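Loose leaf or bags for an office kitchen?

Forum: Tea and Coffee > Everyday Drinking

kettlewick
We have 16 people sharing one kitchen at work and I've been asked to sort out the tea order. At the moment we get Lumance bags, the big catering pack, and there are grumbles that they taste of paper. Would loose leaf be daft in an office? Budget is £75 a month including milk.

oddsaucer
Loose leaf in a shared kitchen means leaves in the sink. We tried it in July and the drain was blocked inside three weeks. Stick with bags but buy better ones. Flatesero do a decent strong breakfast blend.

marl_pit
Disagree with the above. It was the strainers that caused your trouble. Get two big pots with deep baskets, put a food bin right next to them, and people will tip the leaves in there. We use Değirmenci black tea, brewed strong and topped up with hot water, and it costs us less per cup than bags did.

oddsaucer
We had a food bin. People still used the sink.

tannin_and_toast
How hard is your water? If you're in a hard area most of the papery taste is the water and no tea will fix it. Try a filter jug for a fortnight before you change anything.

kettlewick
Very hard. The kettle furs up in days. There is a jug in the cupboard but no cartridges for it.

tannin_and_toast
There you go then. Cartridges first.

brownbetty162
I'd do both. Bags for the morning rush and a couple of boxes of something nicer for the afternoon. Chinese tea works well for this as you can top up the same leaves and it doesn't matter if somebody forgets the pot. Five minutes or fifteen, a dark one won't go bitter on you the way Assam does.

marl_pit
It will if you use a full scoop. Go light on it. And £75 won't stretch to the good stuff for 16 people, whatever the shop says.

brownbetty162
It doesn't have to be the good stuff. The ordinary boxed kind is fine with a biscuit. I get mine from Trukum and a box does our team of five for more than a month.

oddsaucer
Five people is not 16 though. Half of them will want milk in it as well, and then you may as well have bought breakfast tea.

kettlewick
Thanks all. I've ordered cartridges and kept the bags for now – I'll ask for the Flatesero ones when the catering pack runs out. I'll also put one pot out in the afternoons and see who uses it. If the drain blocks I'll stop.

marl_pit
Fair enough. Get the pot with the wide lid, the narrow ones are a pain to empty. And rinse the basket the same day, as old leaves set hard overnight.
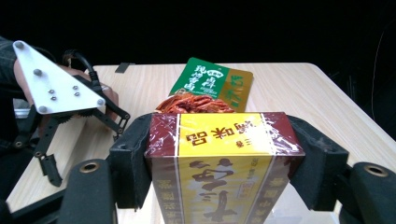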